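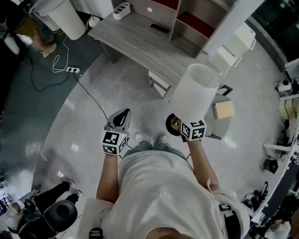
RIDBRIDGE, 18 Sep 2024

I'd been in Zoriana Hnatiuk's kitchen for maybe a minute before she reached past me and switched off the ceiling light. "Sorry, do you mind? I can't think under that thing," she said, and clicked on a little lamp next to the bread box. And okay, fine, the whole room got nicer. I'm annoyed by how fast it happened.

Zoriana has been doing lighting for people's homes in Ridbridge for 12 years, mostly apartments, mostly rented, and mostly for folks who swore up front they had no budget. Before that she sold flooring. She got into lamps when she moved to a basement unit off Aitken Street with one window facing a wall. "I came home in February, it was dark when I left and dark when I got back, and I had this one bulb in the middle of the ceiling like a police station," she told me. "I went to a yard sale that weekend and bought every lamp they had. Two of them even worked!"

I asked what most people get wrong, figuring she'd say the bulbs. She does have feelings about bulbs (warm ones at night, and please, all the same kind in one room), but she started with height. "Everybody buys the light that goes up high. Your face isn't up high. You're sitting on the couch! Put the light where you're sitting." Her rule for a table lamp by a chair is that the bottom of the shade should land near your eye level when you're seated, so you get the glow on your book and don't get the bulb in your eyes. I went home and tried it and had to put my bedside lamp on two cookbooks.

Then there's the shade itself, which could have been the whole interview. Zoriana likes a plain white fabric one for nearly everything. She'll use dark paper shades in a hallway, "for drama," but in a room where you do things she wants light coming through the sides. She's also big on buying the shade separately, and she'll tell you to carry the base into the store with you and try them on it like hats. "People get shy about it. Don't be shy. They'd much sooner you try it than bring it back."

Which got us onto the hardware. I've owned lamps my entire adult life and I did not know that the wire loop holding up the shade is called a harp, or that you can swap it for a taller or shorter one if your shade is sitting funny. She thought this was hilarious. She once rescued a client's lamp, a big ceramic job the client's husband Angus Guthrie had already carried out to the curb, with a harp from the hardware store. "It looked like it was wearing somebody else's coat. One inch shorter and it was gorgeous. Angus still says he never liked it." 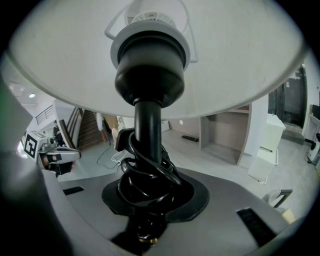 Beneath a shade: the socket, the harp and a coiled cord.

She doesn't throw much away. By her own count (she keeps a notebook, naturally) she's rewired or fixed up 653 lamps, a lot of them with her friend Rüdiger Diekmann, who taught her to do it properly after she blew a fuse in his garage. Cords are the thing she's strict on. If it's cracked or stiff, or it gets warm while the lamp is on, unplug it and stop using it until it's been replaced. No running it under the rug, either. I admitted to a rug situation. She looked at me for a while.

We talked about desks too, now that so many of us work at one end of the bedroom. Zoriana's advice is to put the lamp on the side opposite your writing hand so you're not scribbling in your own shadow, and to keep a second light on somewhere behind the screen. "A bright screen in a dark room, that's how you get a headache by four o'clock." Her client Kirsty Skinner had been working that way for years and spent $30 on a secondhand lamp to fix it. Kirsty has since bought two more, so I guess that's how it starts.

So how many lamps does a living room need? "3," she said, before I'd finished asking. One by where you read, one low in a corner, one across the room from both. I said that sounded like a lot for my place — it's tiny — and she said small rooms need it most, that one light in a small room just shows you all four walls at once.

She's teaching a Saturday rewiring class at the Zedholm hall again this fall, bring your own lamp, wire strippers provided. I've signed up. The cookbooks are staying where they are for now.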